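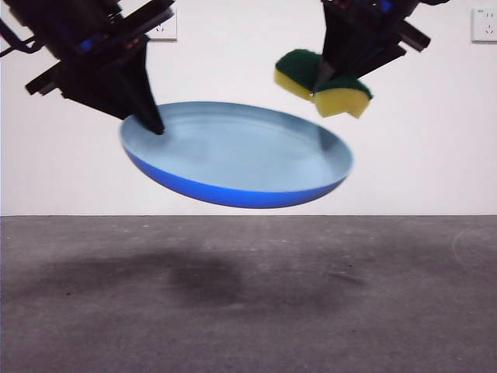
Ketura Community Kitchen
Progress report to the Wijaya Fund
2023-03-23
Prepared by Arif Nair

Purpose of the grant

The grant pays for reusable tableware at the Ketura lunch program and for the supplies needed to wash it by hand. Before the grant, lunch was served on paper plates. The kitchen has no room for a commercial dishwasher, so all washing is done at the sink.

Work completed in this period

We bought 261 shallow blue plates with a low rim. They hold a stew or a rice dish without spilling and are light enough for our older guests to carry. We looked at flat dinner plates first and decided against them after trying a few at lunch, when sauce ran over the edge on the way to the tables.

The plates are pale blue inside and a darker blue underneath. The light inside makes leftover food easy to spot at the rinse stage. Tomato sauce is the main problem. If a plate sits too long before washing, it needs a second pass with the sponge along the line where the base meets the side. We now put a tub of warm water by the return hatch and the plates go straight into it.

Sponges are the yellow-and-green kitchen type. We use the yellow side for the plates and keep the green side for pots and trays. Sponges are changed at the end of each lunch day. We tried keeping them for a second day in the first weeks and stopped, as they smelled by morning.

The drying racks came from Ritum and are fixed to the wall to the left of the sink. Plates are stacked on the shelf only once they are fully dry. A card with the washing steps is taped up over the sink in English and Spanish.

Use so far

The program served 2,840 lunches on the new plates in this period. We have stopped ordering paper plates. A small stock is still kept in the storeroom for days when the hot water is off, and it was used once.

Losses are low. Three plates have been thrown out, all with chips on the rim. None have gone missing as far as we can tell.

Staffing

Washing up takes longer than we planned for. We had expected two people at the sink and now put three on each shift, one to scrape and soak, one to wash, and one to rinse and rack. This has not added cost to the grant, but it does leave the serving counter short in the last half hour of lunch. We are looking at a later start for part of the crew.

Spending

Plates and racks came in under budget. Sponges and dish soap are over, as we change sponges more often than the original plan allowed. We ask to move the balance of the plate line to cleaning supplies. The total does not change. Receipts are in the attached folder.

Problems

Delivery of the soup bowls is late. The supplier, Cumora, has moved the date twice. Until they arrive, soup is served in the old mugs. The drain under the second sink is slow and the landlord has been told.

Next period

Receive and put the bowls into use.
Train six more people on the washing steps.
Repair or replace the drain.
Check all plates for chips and set aside any that should not be used.

The next report will be sent in August.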